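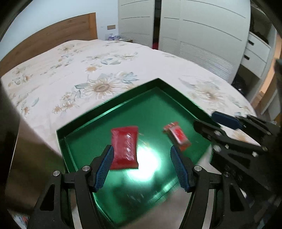
Fig. 1. Two red candy wrappers in a shallow green tray.

Week 3: Packaging and the Small Purchase
Notes by Hanna Urbańczyk

Welcome back, everyone, and thank you for the lively talk last time (I went home with two pages of your questions and I promise we'll get to most of them). This week we turn to the impulse buy, the little thing you pick up while you're waiting to pay, and to how much work the wrapper does in those few seconds.

Color comes first. Red is an old favorite with candy makers, partly because shoppers can find it from across a store and partly out of plain habit: once a few well-loved sweets were sold in red, the newcomers followed. Dorota Tokarz calls this "borrowed familiarity" in the chapter I've put on reserve, and I think it's a lovely phrase, though we'll argue with it a bit in section.

Then there is sound. A crinkly wrapper tells your ear that something is sealed and fresh, and it also tells everyone else in the movie theater that you're eating. Think about when you last opened something slowly so as not to be heard!

Before our next meeting, please:
Read Tokarz, chapter 5, and skim the Dritau case.
Bring one wrapper from home, flattened if you can manage it.
Write about 400 words on what it promises the buyer and where on the pack that promise is made.

Papers are due 7th September. Hemi Bright has kindly agreed to look at early drafts, so do send him yours if you feel stuck.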